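About Serka

By the Serka office, 3/9/18
14 shares | 2 comments

We tidy living rooms. Coffee tables mostly, also sofas, side shelves, the corner where the boxes went. Started in Barcombe, still in Barcombe, upstairs in the old Priedītis building at 71 Sernska Road. Bell sticks. Push it hard.

Short version: you book a visit, two of us come over, we sort the small stuff with you for two hours and then we go home. No big trucks, no makeover, no matching baskets you have to buy from us. Most people already own every container they need, it's just got the wrong things in it or it's under the sink.

Longer version, since folks keep asking at the front desk.

We used to do whole houses. Attics, garages, the lot. Good work but slow, and people would call back a month later and it was never the garage they were upset about. It was the living room. Mail on the sofa, snacks on the table, a remote that's gone again. So we dropped the garages and kept the part people live in. Best thing we did. We've now been in 500 living rooms, and the prices went down too as we don't need the van.

How we work is pretty plain. One tub on the table. Anything small without a home goes in the tub, and the table gets sorted around it. A yellow plastic one is good, you can see it from across the room. Pouches, little packets, an ornament, a squishy pink toy, a flat wooden stick no one can explain, all in together. Doesn't have to be neat in there. Not yet.
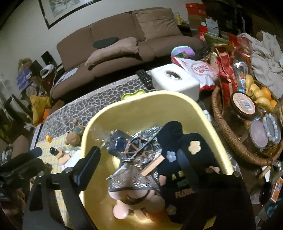 OUR APPROACH

Food stays with food. If there's a wicker basket on the table with bananas and oranges and a couple of jars in it, great, that's the food basket, and we leave it alone. Snack bags go next to it or in it. We don't make people move snacks to the kitchen. They come back out by evening, every time, so why fight it.

Remote and tissues stay out. Always. Those are the two things people reach for without looking, and if we put them in a drawer you'd be mad at us by dinner. Pick a spot for them at the far side and that's the spot.

Then the tub. Tip it out? No. We did that the first year and it was awful, small things all over the rug and everybody tired. Take from the top. One thing, say where it goes, put it there, next thing. Pouches get opened, since half the time there's something in them you've been hunting for. Foil wrappers and empty packets go straight in the trash. Lids go in a pile of there own till the jars turn up.

Stuff with no answer goes back in. It's fine. A tub with a few things left in it is a finished tub as far as we're concerned.

We get asked a lot if we throw things out. Only what you tell us to. A sparkly bag with a broken zipper might be junk or might be from your sister's wedding and we can't tell by looking. You decide, we carry. Same for paper. Papers go in one stack, face up, and we don't read them.

What it looks like partway in: messier than before. Really. The bin is full and the cloth has sticky notes and a rubber duck and a small doll with a green hat on it, plus loose papers and a plastic bag, and about then people start apologizing to us. Please don't. We've seen a lot of coffee tables. Half a table sorted still looks like a full table until right near the end, then it goes quick.

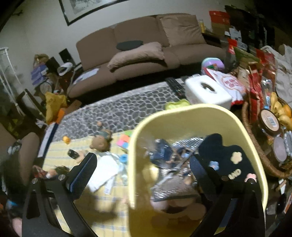
WHO WE WORK WITH

Families, mainly. Roommates. People who just moved and people who've been in one place thirty years and stopped seeing the boxes by the sofa. Grandparents with toys in every room for the weekend visits. We like the toy houses, lots to find.

Kids can help. They're good at it, better than the grownups some days, and they know where things belong even if they've never once put them there. Give a kid the tub and a simple rule (toys this side, not toys that side) and stand back.

Pets fine. Tell us about birds.

We don't do offices or storage units. For kitchens ask anyway, we might know somebody.

WHAT A VISIT COSTS

Flat price per visit, same for a studio or a big house, call for the current one. We stopped putting it on this page after it was wrong for most of a year. Pay at the end. If we're done early we'll do the side shelf or whatever you point at, or we leave and you have your afternoon back.

No need to clean up first! So many people do. Then we get there and everything's been shoved in a closet and we have to ask for it back.

Things to have ready:

- one tub or bin, any color, wide enough to get both hands in
- a trash bag
- a pen and some sticky notes
- something to drink for yourself, you'll be talking a lot

We bring tape, labels and more bags. We do not bring bins. (We tried. They all got left behind at peoples houses and we ran out.)

THE SERNSKA ROAD SHELF

Downstairs by the door there's a shelf where people leave containers they don't want. Baskets, jars, tissue box covers, plastic tubs with or without lids. Take one, leave one, take one and don't leave one. Open whenever the front door's open. Please wash jars before you drop them off. Please no more lids by themselves, we have lids.

Whole shelf gets cleared every July and whatever's left goes to the Barcombe rummage sale. If you want something back, come before then.

GETTING HOLD OF US

Phone is best, mornings. Leave a message if it rings out, we're probably at someone's table. Email works but slower. Or come up the stairs, second door, the one with the coat hook on the outside.

If you're booking for a parent or a neighbor, we need to talk to them too, just a quick call. It's their stuff and they should be the one saying yes.

Booked up for the next little while but there's a wait list and it does move. People cancel when the in-laws come.

Page last updated: July
2 comments | Share this page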